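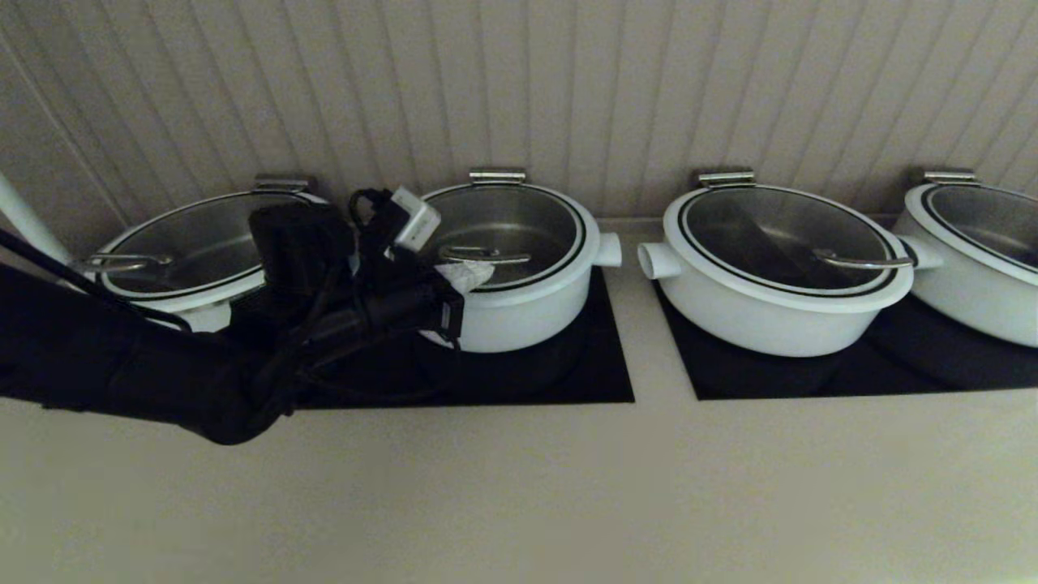

Figure 1. Arm at the counter row, gripper above and between the first and second positions.

Progress report to Lanholm, Piso build
Nitthorpe shared workshop
5 June 2022

1. Status

The arm is assembled, mounted and running under its own controller. Work in this period went into lid handling, cable routing and finger wear. Lid handling is on schedule. Cable routing is behind by one work package. Spending is inside the approved budget on every line except consumables, where finger wrap has used more than planned.

2. Lid handling

The task is to take hold of a hinged round lid, raise it, leave it raised, and later return it to the closed position. The controller log holds 2921 attempts to date. The limit on grip force was lowered twice. At the first setting the fingers slid along the metal handle and lost it near the end of the lift. At the present setting the handle stays put, but the approach has to be slower.

Approach angle matters more than we allowed for in the proposal. The handle does not rest at the same angle after every closing, and a fixed approach path misses it. The controller now pauses above the lid, takes a wrist camera view and corrects before closing the fingers.

3. Fingers

Bare fingers marked the handles, so both are wrapped in a layered padding. The wrap frays at the edges and folds at the tips with use. Loose fibers show up in the wrist view and have twice been read as part of the handle edge. The vision threshold was raised to deal with this. Wrap is now replaced after 90 minutes of running time, at the start of a session if the count would fall due during it. 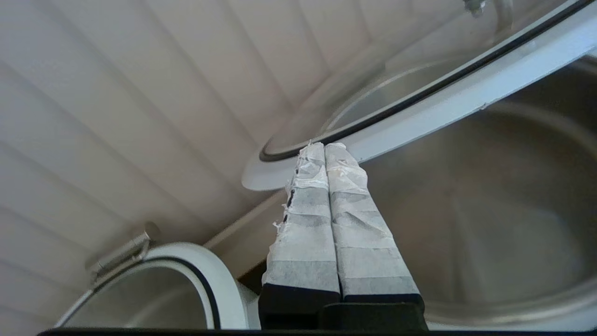 Tejada has reviewed the wear notes and takes the view that the replacement interval is still too long, that the tips should be molded in one piece, and that a wrap will go on shedding whatever the interval. We agree on the molded tips. A first pair has been drawn and will be cast in the workshop in July, using the small mold already paid for under the tooling line.

4. Cables and sleeve

The arm runs inside a black fabric sleeve. Cable slack at the gripper end is still too large. Loops form above the gripper and drop toward the counter when the arm folds. Two clips and a shorter power lead are on order. Until they are fitted, the wrist joint is limited to 20 degrees either side of center during lid work.

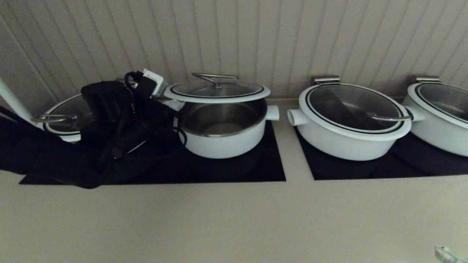 Can the remaining lid work go ahead before the cable parts arrive?
The first and second positions can be run within the present wrist limit. The third and fourth need more rotation and will wait for the clips.

5. Next period

Fit clips and lead, remove wrist limit
Cast and fit molded tips, repeat the wear log
Run all four positions in sequence, 3 sessions
Send controller log and parts list to Lanholm with the July claim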